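Call for participants: Jadulbridge Walking Football Study
Players, former players and touchline regulars wanted

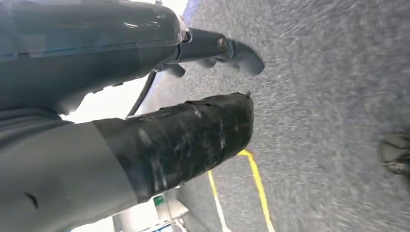 Gripper fingers just above the floor.

Did you play football (soccer, if you grew up where I did) for years, stop, and miss it? Or are you still playing at an age when your family has started asking questions? We would love to have you with us this winter.

We are looking for 185 people aged 50 and over to take part in a season-long study of walking football at the Stirnness ground in Jadulbridge. Walking football is what it sounds like. Both feet can't leave the ground at once, the ball stays below head height, and contact is kept light. It is still football, though! There are nutmegs, there are arguments about throw-ins, and people come off the field grinning and out of breath.

The study is run by Arkbridge, a small sports health group, together with the Bakilana club, whose over-50s have been playing this version of the game since before most of us had heard of it. I'm Akinyi Mfinanga and I coordinate the participants. Mogens Mogensen leads the research and also plays left back for the Bakilana seniors, so you may find yourself marking him.

What we want to find out

A lot of older players come back to the game after a heart problem, a joint replacement or a long illness, and the advice they get is all over the place. Some are told to stay off the field for good. Others are told to do whatever feels right. We want to know what a regular game does for people's stamina, sleep, balance and mood over a full season, and what makes them keep coming or drop out.

Last spring we sent a short survey to senior players and supporters across the region and got 1,415 replies. That was far more than we had planned for, and reading them was a pleasure. Many people wrote extra pages. The thing that came up again and again was wanting to play and not knowing whether it was okay to start. This study grew out of those replies, so if you filled one in, thank you, and please think about signing up.

Who can take part

You can join if you are 50 or older, can walk for 20 minutes without stopping, and can get to Stirnness on your own or with a ride. Women and men are equally welcome, and we run mixed sessions as well as a women's session. You don't need to be any good. We have former semi-pros signed up already and we have people who last kicked a ball in school, and they get along fine.

If you have had heart surgery or a heart attack, or are being treated for high blood pressure, you can still apply. We will ask for a letter from your doctor first, and we'll send you the form for that. Please don't skip this step or try to talk me out of it on the phone.

We can't take anyone who has had a major operation in the three months before the start, or who has been told by a doctor not to exercise. If that is you at the moment, write to me anyway and I'll put you on the list for the next group.

What you will do

You will play in two sessions a week from February until the end of the season. Each one lasts an hour, with a slow warm-up, short games of six against six, and plenty of breaks for water. Morning and evening groups are both available, and you can switch if your shifts change.

There are three checkup visits, one before you start, one halfway through and one at the end. At each visit we take your resting heart rate and blood pressure, time you over a 400-meter walk, and do a few simple balance tests. There are no needles. You will also fill in a one-page diary each week, on paper or online, whichever you like better. Most people in our trial group did theirs at the kitchen table after Sunday lunch and said it took no time at all.

Up to 20 people will also be invited to sit down for a longer talk about their life in football. That part is completely optional, but I do hope some of you will say yes. The stories are wonderful.

What we provide

All sessions are free, and so are the bibs, the balls and the tea afterward. Each session has a qualified coach and a first aider on the field, and there is a defibrillator in the clubhouse. We cover bus fares and parking, and everyone who finishes gets a copy of their own results with a plain explanation from Mogens. You will need flat-soled sneakers or turf shoes (no metal studs, please) and something warm to wear between games. The wind comes straight across that field.

Not a player?

We also need a few people on the touchline. If you have refereed, coached a kids' team or simply watched a great deal of football, we could use you as a session observer. Observers note down substitutions, rest breaks and any slips or falls on a simple sheet. Training takes one evening, and you get the tea too.

Your information

Your health details are kept separate from your name and seen only by the research team. Teammates and club officials will not have access to them. You can leave the study at any time without giving a reason, and you are welcome to carry on playing with the Bakilana group if you do.

How to apply

Ask for a sign-up form at the Stirnness clubhouse desk or the Arkbridge office in Jadulbridge, fill in both sides and hand it back in at either place. Forms must reach us by 28/10/2019. Mark the envelope "Walking Football" and tell us which sessions you could make, morning or evening. If you are applying with a friend or your other half, put the forms in together and we'll do our best to place you in the same group.

I will call everyone who applies, including those we can't fit in this time. If you would like to see a game before you decide, come by when the Bakilana seniors are training and ask for me at the gate. Bring your shoes just in case, they are usually one short.

Akinyi Mfinanga
Participant coordinator, Arkbridge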